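Home Reviews Essays Festivals About

Filed under: Documentary, Opinion

Let the Quiet Ones Run Long

I saw Radka Stojanović's new documentary in November, in the small theater in Usmont with the squeaky seats, and I have been arguing about it with friends ever since (mostly friendly arguing, though there was one dinner that got a little warm). The film is called Claltach, after the island where it takes place, and it follows two brothers who are trying to keep a ferry going after the mail contract has been taken away. It runs 83 minutes. I wished it had run longer, and I'd like to make a case for that, because so many people have told me it should have been a short.

The complaint goes like this. Nothing much happens. The brothers fix the engine, they eat soup, they talk to the bank, they fix the engine again. My friend Leif Dahlgren, who loves movies as much as I do and has better manners, said he would have cut it down to 19 minutes and lost only weather. I understand him! We've all been trained by crime series, where every chapter has to end with a phone ringing, and I gobble those up like everyone else.

But I think we've come to mistake plot for story, and documentaries are paying for it. There is a stretch in Claltach where the older brother waits for a call and sands a bench while he waits. It goes on for three minutes, maybe a hair more. By the end of it I knew how proud he was, and how scared, and I don't believe an interview would have told me either of those things. 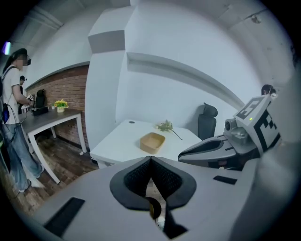
Two grippers and a white table.

Compare it with Rustad, which came out the same year and won far more prizes. Joar Hedlund directed that one, and it's a handsome piece of work about a mining town, with drone shots and a big swelling score – I cried where I was supposed to. A week later I couldn't have told you a single person's name from it. The Claltach brothers I would know anywhere, down to the way the younger one folds his gloves.

I'll grant that slow can also be lazy. I sat through Stusow last spring and I'm still a bit sore about it, all those fogged windows with no one behind them. Patience has to be spent on somebody. Stojanović spends hers on people, and she seems to like them very much, and I walked out liking them too.

So go see it if it comes anywhere near you, and bring a sweater, and give it the first half hour before you look at your watch. Leif has agreed to try it again with me. I'm buying the popcorn.

Posted 04/01/2023

Contact us | All rights reserved | Back to top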